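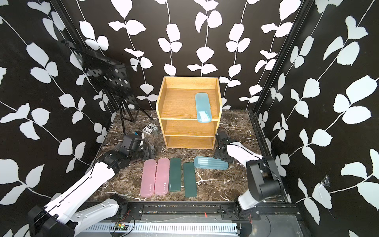

Attachment 1 - Lomia shelf unit, oak finish, one pencil case on the top tray and the rest on the floor in front

Nyberg Home Support
Subject: Lomia small shelf rocks, pencil cases creep forward
Product: Lomia two-compartment shelf, oak
Status: Resolved
Opened by: Bushra Cheema
Handled by: Torbjørn Halvorsen

Bushra Cheema, 9:40 am
Hello, and thank you in advance for reading all of this, I know I tend to go on. I bought the Lomia in January from your store in Esberg and I really do like it. It's the right height for the children in my drawing group to reach, and the light wood looks lovely against the black leafy walls. The trouble is that it has developed a wobble. If I press on the front right corner of the top tray it dips a little and comes back up with a small knock. That on its own I could live with, but the things in the two compartments have started to creep toward the front. We keep the pencil cases in there, the pink ones in the upper part and the green ones below, and by the end of an afternoon of children going back and forth there will be one poking out past the edge, and now and then one on the floor.

The top tray is fine, I should say. It has the raised edges, so the blue case stays put up there. They're ordinary pencil cases, nothing heavy. The ribbed light blue one is the worst traveler of the lot.

I did tighten everything I could find with the little key that came in the bag. It helped for a day or so. Is it a faulty shelf, or did I do something silly when I put it together?

Torbjørn Halvorsen, 10:25 am
Good morning Bushra, and please don't worry about the length, it saves me a lot of questions. Thank you for the picture too. I don't think you've been silly at all.

A knock at one corner with things creeping forward is usually one of two causes on this unit. Either the floor under it isn't level, or the lower board has been fitted with its front edge on the wrong side, which leaves it tipped forward very slightly. It's hard to spot by eye. Could you try these for me?

1. Take everything out and off, the top tray included.
2. Turn the shelf around so the back faces you, in the same place on the floor, and press the corners again. Make a note of which corner dips.
3. Lay a pencil on its side on the bottom board, then on the board above it, and see if it rolls.

If the dip stays at the same spot in the room when the shelf turns, it's the floor. If it moves with the shelf, it's the shelf.

Bushra Cheema, 1:15 pm
What a sensible test, I felt quite scientific. The dip stayed with the room! So the corner that dips is still the one at the right as I stand there, even with the shelf back to front. I pushed it along a bit to a different spot and the knock went away altogether. I'd never have suspected the floor, it looks so smooth, all that dark brown marble pattern, but Ivar Lundgren (he looks after the building) came up with his long level and says it falls away toward that side.

The pencil was a mixed result. On the upper board it stayed where I put it. On the bottom one it rolled forward, slowly, and it did the same in the new spot. So perhaps I have both problems? That would be just my luck.

Torbjørn Halvorsen, 1:50 pm
You do seem to have one of each, and I'm glad you tried it in the second spot as well. Both are easy to put right.

For the floor, moving the shelf is the simplest answer, but if you want it back where it was, a Doselus felt pad under the low corner will do it. They come in a sheet of 12. Start with a single pad, and add another only if it still knocks.

For the bottom board, loosen the 5 mm screws on both sides, a half turn at first and then a bit more until the board will lift. Please have someone hold the unit while you do it. Slide the board out and look at the long edges. One has the oak finish and the other is plain. The finished edge faces front, and the small notches underneath should sit toward the back. I suspect yours has the notches forward. Turn it, slide it in, and tighten each side a little at a time, going from one to the other. Doing one side up hard first is what pulls it crooked.

My colleague Gudrun Forsberg has asked me to add that you shouldn't use glue on the board, in case you ever want to take it apart and move it.

Bushra Cheema, 4:30 pm
No glue, I promise. You were right about the notches! I think I must have been so pleased with the top tray that I rushed the last bit. Helge Løken held the shelf while I did the screws, and we went side to side just as you said. The pencil stays still on both boards now. I've put one pad under the corner and it's back in its old place with no knock.

The cases are all back in. I'll keep an eye on them over the next few sessions and write if the ribbed one goes wandering again. One last thing - can the oak finish be wiped with a damp cloth? There's some green crayon on the side.

Torbjørn Halvorsen, 4:45 pm
Lovely news. Yes, a damp cloth with a drop of dish soap, then a dry one straight after. Crayon may need a second go. I'll mark this as resolved, and replying to the same ticket will open it again.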